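**Glove demos replay fine in free space but miss the part at the grasp**

Trodasach Help › Teaching by demonstration

**Vaughan Prendergast**

I'm teaching a small arm (a Semutel, the bench model) to pick up a capped part that stands upright in a ring holder on a table. I record the task with a Rullik glove. It has a printed square marker on a holder at the back of the hand, and a fixed camera looks at the table and works out where the hand is from the marker. The finger readings come in separately over a cable and a small board. There's no force sensing.

I have 90 recorded demos. When I replay them on the arm with nothing on the table, the motion looks right. It goes out, comes down, closes, lifts and goes back. With the real part in place it closes beside the part, and the miss isn't always the same. On some demos it is a few millimetres, on others it is bad enough that the gripper lands on the holder. The miss seems worse when I record with my wrist turned well over.

Things I have tried:

- Recalibrated the camera to the table. The check points come out fine.
- Recorded slower.
- Moved the lights so there is less glare on the table.
- Trained on the whole set anyway, hoping it would average out. It didn't. The trained version hovers above the part and closes early.

The marker is detected in nearly every frame, so I don't think I am losing tracking. Is this a matter of recording more demos, or is something wrong with the ones I have? I would rather not throw away 90 demos if I can fix them after the fact.

Everything is logged raw, including the camera video and the finger values, if that matters. The finger board sends to port 2323 on the same computer that runs the camera.

---

**mgw_bench**

Get more demos. 90 isn't many. We had nothing useful until we were up near 2000 and after that it was fine. Also make sure the part is in different spots or it will just memorise one.

> **Vaughan Prendergast:** The straight replays miss too, before any training. I can't see how more of the same would fix that.
>
> **mgw_bench:** Fair enough, I missed that bit. I was talking about the trained one.

---

**Ines at Dunstan**

You can probably keep the demos. The pattern you describe, where the miss gets worse as the wrist turns, is what you get when the offset from the marker to the fingertips is wrong.

The camera gives you the position of the marker. What the arm needs is the position of the point between your fingertips. The two are joined by a fixed offset, and that offset turns with your hand. If it is out by a centimetre, the error points one way with the palm down and another way with the palm sideways. In free space you won't notice. Around a ring holder you will.

The default offset in the glove software assumes the holder sits square on the hand. On most people it leans outward to one side, and it shifts a bit each time the glove goes on. Measure it for each session:

1. Put a small dot on the table and hold your pinched fingertips on it.
2. Without lifting off, slowly tilt and turn your hand through as much of its range as you can with the marker still facing the camera. Record the whole thing.
3. Solve for the offset that keeps the fingertip point still through that recording. It's a least squares problem and most maths packages will do it in a few lines.
4. Look at what is left over. If the point still wanders by more than 2 mm, the holder is moving on the glove, or your pinch is opening while you turn. Tighten it and go again.

For demos you already have, look for a stretch where your fingers were closed on the part and the part hadn't left its holder. You know where the holder was, so each demo gives you one position for the fingertips at one hand angle. Put together all the demos from the same session (same putting-on of the glove) and you should have enough different angles to solve for the offset. Don't mix sessions. If every demo in a session used the same wrist angle, the solve won't be well behaved, and I would drop that session.

Second, check the timing. You have two streams, the camera and the finger board, and they won't be stamped at the same instant. Camera images usually arrive later. If each is stamped on arrival, your finger closing is logged early relative to the hand position, and that matches the trained version hovering and closing early. To measure it, start a recording, tap the table sharply with one finger and open that hand straight after. Do it several times. Compare the bottom of the hand movement in the marker track with the jump in the finger values, then check both against the raw video. Shift the finger stream by the difference and leave it shifted for everything recorded on that computer.

A small thing about detection: a marker that is found in nearly every frame can still give a poor angle. A flat square seen almost face-on is weak on tilt and can flip between two readings. Plot the three angles over time. Sudden steps there are flips, and you can remove them by keeping whichever reading is closer to the previous frame.

> **Vaughan Prendergast:** Thanks. The solve on my largest session moved the offset by 11 mm, mostly sideways, so that is a real error. The angle plots have steps in them as well, though only in a few demos. I haven't done the tap test yet.
>
> **Ines at Dunstan:** Do the tap test before you retrain, otherwise you will be chasing the early close and the position at the same time.

---

**pell.r**

Agree with the answer above. Two things from using the same glove.

The cable matters more than you would think. If it pulls on the forearm box at full reach, the glove creeps and the marker goes with it. Leave a loose loop beside the arm and put the board on the table where it can't drag – we tape ours down.

Also keep spare parts well clear of the holder, and approach from the same side of the table each time, so your sleeve isn't between the camera and the marker.
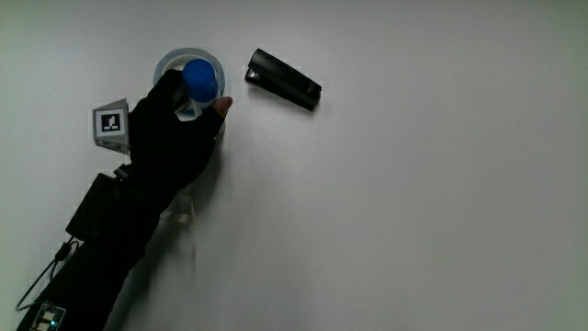 For the wrist, I stop turning before the marker goes edge-on to the camera, even if it feels awkward. If the part can't be gripped that way, I move the camera and redo the table calibration before recording anything else.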